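Nine months without a car

Sun 29 March

In December I wrote that I would give back my car and try to live only with the bus, the train and my bicycle. Several of you have asked how it goes, so I will tell it properly now, also the parts which I do not like so much.

First the bus. From my street to the office of Nolte I need two lines, the 352 and then the 360. On paper the change is 13 minutes. In the morning this is comfortable, and I have started to read again, what I did not do for years. In the evening the first bus is often late and then I stand at Vultmont station and look how the second one drives away. I have learned to keep a pair of thick socks in my bag. It sounds silly, but my mood depends very much on my feet.

My colleague Annelore Strobel takes the same line two stops later. Before, we only said good morning in the kitchen. Now I know the names of all her tomato plants and she knows that I am afraid of the dentist. I would not have learned this in the car.

The bicycle is a different story. I bought it used from Sabine Wunderlich, who had it in her cellar, and the rear brake made a noise like a goose. I changed the pads by myself with a small key and a lot of patience. The noise is still there when it rains, only a little lower. I ride it to the bakery and to the lake, but not to the office, because the hill after the bridge is too much for me in work clothes.

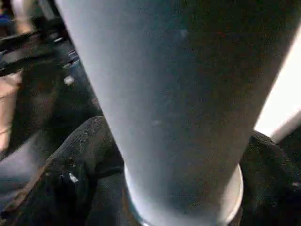
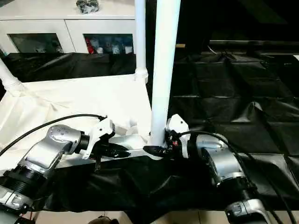
What it costs

I kept all the receipts in a shoe box. The car took 4,000 from me in its last year, when I put together the insurance, the gas, the winter tires and one repair that I still do not understand. The bus pass is far less, even when I add the taxi which I took twice with a high fever. With a part of the difference I paid for a good rain jacket from Pudis. It is bright yellow and my nephew says I look like a mailman.

What I miss

I miss to sing. In the car I sang every morning, very badly, and on the bus it is not possible. I also miss the garden center, where I used to go on Saturdays and come home with too much soil. Now I buy one small bag and carry it on my knees.

And I miss to be spontaneous on Sundays. The first bus leaves late and the last one leaves early, so a visit to my aunt must be planned like a journey abroad. She finds this funny and has started to ask if I have my passport with me.

I will continue at least until summer. If somebody knows a good pannier that does not rub on the heel, please write it in the comments.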